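Narkwood Wäschekorpus: Datenkarte

Stand: Version 6, letzte inhaltliche Änderung im Dezember

Kurzbeschreibung

Narkwood ist eine Sammlung von Aufzeichnungen zum Zusammenlegen und Sortieren von Kleidung in bewohnten Schlafzimmern. Gegenstand ist die Wäsche selbst: welche Stücke auf dem Bett liegen, in welchem Zustand sie beginnen, welche Faltschritte vorkommen und in welcher Form sie abgelegt werden. Die Sammlung umfasst 2125 Sequenzen. Davon sind 1865 vollständig annotiert, der Rest liegt nur mit Kopfdaten vor.

Die Sammlung ist aus zwei Vorläufern entstanden, Alley (Oberteile, Handtücher) und Casado (Hosen, Röcke, Bettwäsche). Beide Teile wurden auf ein gemeinsames Vokabular gebracht. Die alten Bezeichnungen stehen weiterhin in der Spalte name_alt.

Verzeichnisstruktur

sequenzen/ — eine Datei je Sequenz, fortlaufend nummeriert
tabellen/stuecke.csv — ein Eintrag je Kleidungsstück
tabellen/schritte.csv — ein Eintrag je Faltschritt
tabellen/unterlagen.csv — Angaben zu Bett, Bezug und Raum
doku/vokabular.txt — zulässige Werte für alle Textfelder
doku/aenderungen.txt — Änderungen je Version

Alle Tabellen sind in UTF-8 kodiert, Trennzeichen ist das Semikolon. Leere Felder bedeuten »nicht erhoben«. Der Wert »unklar« bedeutet, dass die Annotation versucht wurde und zu keinem Ergebnis kam.

Kategorien der Kleidungsstücke

hose_lang, hose_kurz, rock, hemd, pullover, unterhemd, handtuch, decke, kissenbezug, kleinteil, sonstiges

Unter kleinteil fallen Socken, Waschlappen, Stofftaschentücher und alles, was sich ausgebreitet mit einer Hand abdecken lässt. Strumpfhosen zählen als sonstiges. In Casado waren sie unter den langen Hosen geführt; wer ältere Auswertungen nachrechnet, muss die Zuordnung über name_alt zurücksetzen.

Die Kategorie hose_lang ist mit 449 Sequenzen die größte einzelne Gruppe. Jeans, Stoffhosen und Jogginghosen werden nicht getrennt.
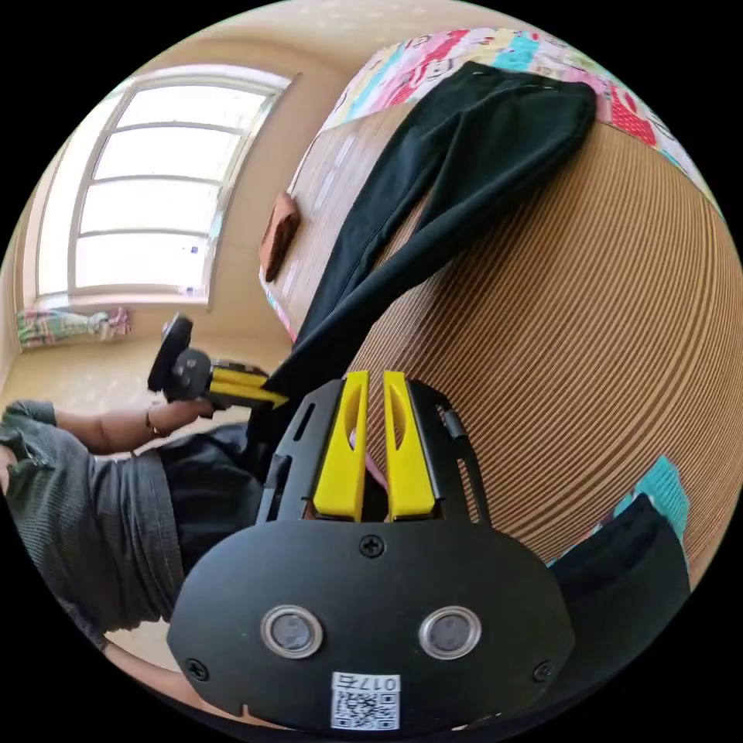
Die Ausgangslage eines Stücks wird mit drei Feldern beschrieben: lage, richtung und bezugspunkt. Das Feld lage kennt die Werte ausgebreitet, teilgefaltet, gefaltet und knaeuel. Die Richtung bezieht sich auf die Längsachse des Bettes und nimmt die Werte laengs, quer oder diagonal an. Für die schwarze Hose, die schräg über dem hellbraunen Bezug liegt, mit beiden Beinen sichtbar und dem Bund oben, lautet der Eintrag demnach ausgebreitet, diagonal, bund. Weitere Textilien auf dem Bett werden als Nebenstücke geführt, hier unter anderem das dunkle gefaltete Kleidungsstück und das türkis gemusterte Tuch. Die bunt gemusterte Decke am Kopfende gehört zur Unterlage und erscheint nur in unterlagen.csv.

Bei Nebenstücken ist die Kategorie freiwillig. Wo sich ein Stück nicht sicher benennen lässt, bleibt es bei Farbe und Faltzustand. Nachträgliche Vermutungen aus anderen Sequenzen desselben Haushalts wurden nicht übernommen.

Faltschritte

Ein Schritt beginnt mit der ersten Bewegung des Stoffes und endet, wenn das Stück wieder aufliegt. Vorgesehen sind:

glatt — Stoff ausstreichen, Kontur bleibt erhalten
bein_auf_bein — ein Hosenbein auf das andere legen
laengs_halb — Halbieren entlang der längeren Achse
quer_halb — Halbieren entlang der kürzeren Achse
drittel — Einschlagen auf ein Drittel, meist bei Handtüchern
aermel — Ärmel nach innen legen
wenden — Stück umdrehen, ohne die Faltung zu ändern
ablegen — Stück an einen neuen Ort auf dem Bett bringen

Die Standardfolge für lange Hosen ist glatt, bein_auf_bein, quer_halb, quer_halb. Abweichungen davon sind zulässig und werden nicht als Fehler gekennzeichnet. Bricht eine Faltung ab und wird neu begonnen, entsteht ein zweiter Block mit erhöhtem Zähler in der Spalte versuch.

Unterlage und Raum

Erfasst werden Farbe und Struktur des Bezugs, ferner Decken und Kissen, die während der Sequenz liegen bleiben. Gestreifte oder gerippte Bezüge erhalten den Zusatz linien. Das Feld ist für Auswertungen gedacht, in denen Stoffkanten gegen den Untergrund abgegrenzt werden. Für das Licht gibt es die Werte fenster, lampe und gemischt. Die Wandfarbe ist optional und nur in den späteren Sequenzen gepflegt.

Bekannte Einschränkungen

Die Haushalte sind nicht repräsentativ ausgewählt. Dunkle Kleidung ist deutlich stärker vertreten als helle. Bei schwarzen Stücken sind Nähte und Taschen oft nicht auszumachen, das Feld vorderseite steht dort häufig auf »unklar«. Materialangaben fehlen durchgehend.

In den aus Alley übernommenen Sequenzen wurde wenden erst nachträglich ergänzt. Kurze Wendungen innerhalb eines anderen Schritts können dort fehlen.

Aufteilung

Die Aufteilung in Training, Validierung und Test erfolgt nach Haushalt. Kein Bett kommt in zwei Teilen vor. Die Zuordnung steht in der Spalte teil und bleibt über Versionen hinweg unverändert, neue Haushalte werden hinten angefügt.

Prüfung

Das Skript prikier liest alle Tabellen ein und meldet unbekannte Vokabularwerte, doppelte Nummern und Schritte ohne zugehöriges Stück. Aufruf im Wurzelverzeichnis:

prikier pruefe tabellen/

Warnungen zu leeren Feldern lassen sich mit --still unterdrücken. Korrekturen bitte als Zeilenänderung an der betroffenen CSV-Datei einreichen, mit Sequenznummer in der Betreffzeile.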